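# How a Robot Learns to Follow What It Sees

*A guide for pupils joining the Skulis Robot Club (ages 8 to 11)*

Welcome to the Skulis Robot Club. This guide explains what the club does, how our robots find their way about, and what you will be asked to do during your first term. Please read it with an adult at home and bring it with you on Saturday.

## What is a robot?

A robot is a machine that can sense something, decide what to do, and then do it. A toaster is a machine, but it does not look at the bread. A robot might check the colour of the toast and stop when it is brown enough.

Every robot in the club has three kinds of parts:

- **Sensors** gather information. A camera is a sensor, and so is a button that feels a bump.
- **A controller** is a small computer. It follows the instructions that you have written.
- **Motors** turn the wheels or move the arm.

The list of instructions is called a program. A robot follows its program exactly, even when the program contains a mistake. Finding and mending mistakes is called debugging, and members spend a good deal of their time on it.

## How does a robot see?

When you look at a table, you know at once that it is a table. Your brain has had years of practice. A robot's camera sends the controller only a very long list of numbers. Each number tells the controller how light or dark one tiny dot is. These dots are called pixels.

In our club, 0 means completely black and 255 means completely white. Every shade of grey has a number in between.

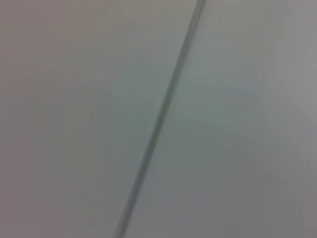

The first skill taught in the club is edge finding. An edge is a place where the numbers change quickly from one pixel to the next. Suppose that the controller reads along a row of pixels from left to right. Across the wide grey area on the left, the numbers change only slowly. At the dark slanting line they drop, and on the other side they rise again. The program can mark that drop on every row and join the marks together. As the line is straight, the marks should also fall in a straight line, leaning from the upper right to the lower left.

Shades can be awkward for a robot. A surface may be paler in one corner and darker in another, and a poorly written program may decide that the darker corner is a line as well. For this reason we teach members to compare each pixel with its neighbours. A slow change is ignored and a sudden change is kept.

## Try it at home

You will need squared paper, a pencil and a friend.

1. Draw a grid with 8 squares along each side.
2. Shade one slanting line of squares, going from corner to corner.
3. Write 33 in each shaded square and 200 in all the others.
4. Read the numbers aloud, one row at a time, without showing the paper.
5. Ask your friend to draw the line from the numbers alone.

Your friend is now doing the work of the controller. If the drawing goes wrong, look for the number that was misread.

## The Mundel Challenge

Each July the club enters the Mundel Challenge, which is held at Haworth Hall. Teams of five design a program that guides a robot along a marked route. Each team may write up to 3,000 words in its project diary, and drawings are welcome. The judges read the diary before they watch the robot, so please record the attempts that failed as well as those that worked.

## Club rules

Long hair must be tied back near moving parts. Robots are to be switched off before anyone changes a wheel or a wire. Members share the keyboard and change places when the timer sounds.

Questions may be put to the club leader, Wanpen Saithong, in the Nornov Room before the session begins.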